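Home Products Storage Refurb Contact

Grasden 2508 Refurbished Server – Chassis, Power Supply and Two Drive Carriers

Item no. 2769
Price: $400 plus shipping
Print this page | E-mail this page to a friend

Back in stock. Small batch, came out of an office move, all tested on our bench before listing. Good box for file storage, backups, a small shop's accounting, that kind of thing. Not a gaming machine, please stop asking.

What you get
Chassis with lid and lid screws
Power supply, tested under load
Two drive carriers (drives NOT included, see below)
Power cord, US plug
Printed setup sheet

What you don't get
Drives, rails, monitor, keyboard. Rails are a separate item and we run out a lot. Call first if you need them the same week.

Condition
Grade B. Scuffs on the lid and usually a scratch or two by the rear screws. Inside gets blown out and wiped down. Old asset stickers come off if they'll come off. If a carrier latch is stiff we swap it, if a fan rattles we swap that too.

Drives
Takes the standard 3.5 inch size. Smaller ones need an adapter tray, Celero makes a decent one, we stock it most months. Four screws per drive, bag is taped inside the lid so look there before you write to us. Match your drives if your going to mirror them – same size, same speed, saves a headache later.

Noise
Loud for the first minute at power up, then it settles. Fine in a closet with a vent. Not fine under a desk.
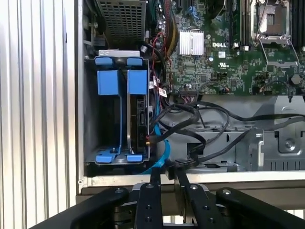

Lid comes off from the back. Undo the two thumb screws, slide, lift. Unplug it first, both ends. Don't force the lid, if it sticks then one screw is still holding.

Shipping
Ships double boxed by ground, Monday thru Thursday. Local pickup OK, bring a cart. Orders over 132 pounds total go on a pallet and we'll quote you seperately.

Warranty
90 days parts, from the delivery date. Covers the power supply, board and fans. Doesn't cover drops, spills or drives you put in yourself. Keep the box for returns.

Questions go to Theophilus Dramani at the parts counter, mornings are best. Have the item number handy.

Price and stock checked Wednesday, July 27, 2022

Related items
Celero adapter tray, single
Munshi rack rails, pair
Prorker fan kit
Grasden drive carrier, spare
Power cord, US plug, 6 ft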